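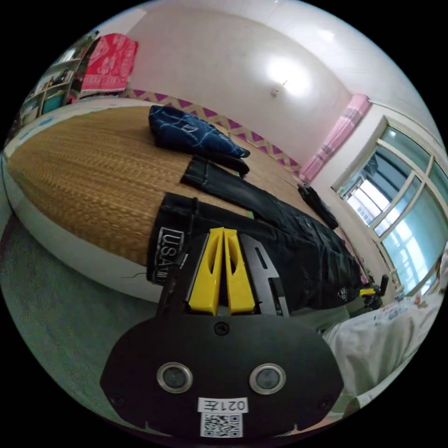
I run the folding room at Clumness, and I'm looking for people who'll fold clothes with a hand-held gripper and then come tell me what it's doing to their day. We're a laundry and garment care shop, 103 of us across both shifts, and for years "folding" meant two hands and a table. Now a good part of it means learning to do the same job through two fingers - and pants are where everybody starts. Black trousers laid out flat on a straw mat, a pair of faded dark jeans waiting behind them, yellow fingers right up against the fabric: if that looks like something you could get absorbed in, please keep reading!

Some background. Last November we started bringing in Tarar, the folding line that is going to take over most of our flat work and, later on, the plain pants. It learns from people folding, so somebody has to do a lot of folding for it. A few of us gave it a go and I loved it (my wrists loved it a bit less). Then the questions started coming in the break room. Will I still have my table? Who fixes it when it bunches up a sleeve? Do I get any say in how fast it runs? Fair questions, all of them, and I don't have every answer. What I do have is a budget to pay people for their time and their opinions.

So there are two ways to join in.

Folding at home
You work in your own place, on a bed or a table, whatever you'd normally fold on. We lend you the gripper and show you how to use it. You'd do 5 sessions, spread out however suits you. Pants first, then shirts, then whatever is in your closet. Please use real clothes that you wear, with their patches and tags and saggy knees. Perfect new ones from the store don't teach us much. Sessions are paid at your normal hourly rate if you're on staff, or the starting folder rate if you're not.

Talking at work
This one is for people who already fold, press or sort for a living, here or at another shop. You'd spend two afternoons next to the Tarar line at our Pirihi site, take a turn at loading and checking, and then sit down with Nikau Katene, who has folded here longer than I have and is writing up what people say. Nikau won't put your name on anything unless you ask. Grumbling is welcome. I mean that - the checking station got a proper stool after one very good grumble.

Who I'd like to hear from
You should be 18 or over and fine with being on your feet for a while. No tech background needed, none at all. Left-handers, please write in, we're short on you. If you have sore hands or old injuries, tell me and we'll work out shorter sessions or put you down for the talking part.

What changes for staff
Nobody's hours are being cut while this is going on, and I have that in writing from management. Some jobs will look different after. Fewer people at the flat work tables, more at checking, repairs and the fiddly stuff like pleats and linings. Training for those is paid, and people who take part here get first pick of the places.

A word on privacy: the home sessions are recorded, and your room will be in there along with your pants. Put away mail, family photos and anything else you'd like kept to yourself. You can ask us to delete a session later and we will.

How to apply
Send me a few lines about what you fold and where. A resume is fine but I'd honestly sooner read the few lines. Staff can leave a note in room 106, everyone else can ask for me at the front desk. Please get it in by 14 Feb 2025. I read them all myself and will write back either way.

Ataahua Tautahi
Folding room lead, Clumness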